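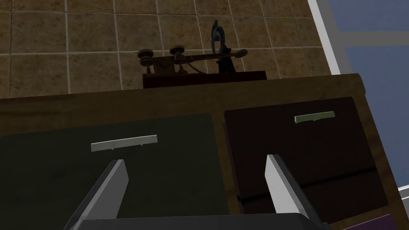
Robot teaching by demonstration

Robot teaching by demonstration is the practice of showing a robot a task in place of writing out instructions for it. A person performs the task through the robot, either by pushing the arm around by hand or by steering it from a distance, and the machine keeps a record. Software then tries to work out what the person meant. The person is often trying to work this out as well.

The two main forms are hand guiding and teleoperation. Most courses teach them in that order, and most students remember only the one that made their shoulders hurt.

Hand guiding

In hand guiding, also called kinesthetic teaching, the arm's motors are set to carry its own weight and otherwise give way. The teacher takes hold of it near the wrist and walks it through the motion. The method needs little equipment and gives a good sense of what the arm can reach. Its chief drawback is that the teacher is standing there. Cameras record a sleeve, an elbow and the back of a head, and a program trained on such pictures may come to regard the head as part of the job.

Teleoperation

In teleoperation the teacher stays out of the way and works the arm through a joystick, a handheld tracker, a 3D mouse or a smaller copy of the arm. The robot may be in the same room, in another city, or inside a computer. Simulated robots are popular for this work. They don't wear out, and a simulated drawer can be pulled off its runners all afternoon without a word from the building manager.

The usual complaint is the lack of touch. Most controllers pass no force back to the hand, so the teacher judges contact by eye. People who can butter toast in the dark have been known to need 3 tries to close a gripper on a block.

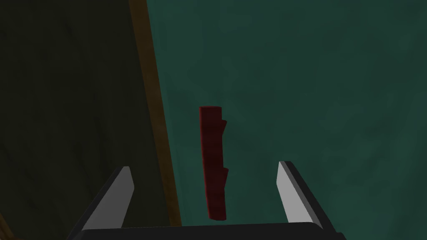

Brahim Mansour objects that the missing sense of touch gets more blame than it deserves. In his view depth is the real trouble: a person looking at a flat screen can't tell whether the fingers are beside a thing or a hand's width in front of it, and no amount of buzzing in the controller will settle the matter. He recommends a second view from the side, and patience.

Collecting demonstrations

A single recording is called a demonstration or an episode. It commonly holds the positions of the joints, the state of the gripper and the pictures from one or more cameras, including one at the wrist that looks out past the fingers. Simple tasks may be learned from 20 demonstrations. Fussy ones can take up to 400, by which point the teacher has usually become very good at the task and could simply be hired to do it.

Teachers are asked to vary where things start, to move smoothly and to avoid long pauses. Pauses matter more than beginners expect. A robot that has watched someone stop to think before every grasp will learn to stop as well – though without the thinking.

Clumsy recordings used to be thrown out as a matter of course. Practice is now divided. The Skovton course notes advise keeping any episode in which a mistake is made and then put right, on the grounds that the robot will make the same mistake and ought to have seen a way out of it. The Sturngate handbook says to delete them all and start again after lunch.

Known problems

Small errors add up. A learned motion that drifts slightly from anything in the recordings leaves the robot somewhere it has never been shown, where it tends to drift further. One remedy, known as correction, lets a person take over partway, steer the arm back and add the rescue to the training set.

Two teachers may also solve one task in different ways, one going around an obstacle to the left and the other to the right. A crude learner averages the two and goes straight into it.

See also: Teach pendant; Imitation learning; Shared control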